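About Barnside

Barnside began with a borrowed van, a leaking barn and a great many cupboards. Seraina Kälin had been fitting kitchens on her own for years when the barn came up for rent, and she took it mostly for the double doors, which were wide enough to get a dresser through without taking the legs off. The roof was mended the first winter. The name stuck, even though we have long since moved to a proper workshop on Allgate with heating and a floor that is more or less level (do mind the step by the paint room, though, everyone trips on it once).

These days we are a team of 7, making fitted shelving, wardrobes, window seats and all the other useful things that go into the awkward corners of people's homes. We have finished 393 rooms so far, and we can tell you something about nearly all of them, usually starting with how crooked the walls were! Older houses are what we love best. Alcoves that lean, chimney breasts that get wider as they go up, ceilings that drop a good inch from one end to the other – we measure the lot, and then we measure it again, and then Vitalii Derkach goes round with his own tape and finds the bit we missed.

Vitalii joined us as a joiner and now looks after all our drawings. He draws every job in full before any timber is cut, so you can look it over at your kitchen table, change your mind about the height of a shelf, and change it back again the following morning. We really don't mind. It is a good deal easier to move a line on a screen than a shelf on a wall, and some of our nicest pieces came out of a customer ringing up at teatime with a second thought. 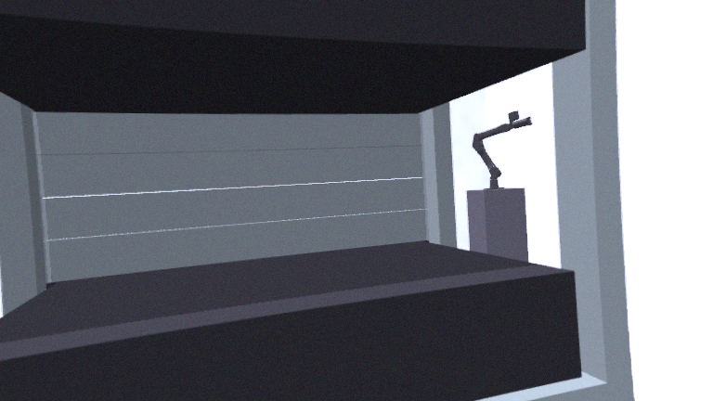 Open shelving with a dark grey top and a pale blue-grey back panel, computer drawing.

Our largest job to date was the reading room at Correia, the old seed merchant's building that was turned into a community library. It was meant to take a spring and it took until September, and by the end we had made room for 3273 books, plus a low bench under the windows that the children have quite taken over. We still pop in when we are passing, partly to check the hinges and partly for the cake.

We buy most of our oak and ash from Trisov, a family sawmill we have dealt with since the barn days, and we mix our own paint colours in the workshop. Offcuts go to the school down the road for their woodwork club. Bigger pieces of furniture can take up to 30 working days once the drawings are agreed, and we will ring you if anything changes.

If you would like to come and see us, the kettle goes on at half past ten and visitors are always welcome. Bring a rough sketch if you have one, the back of an envelope will do nicely, and park in the yard behind the bakery.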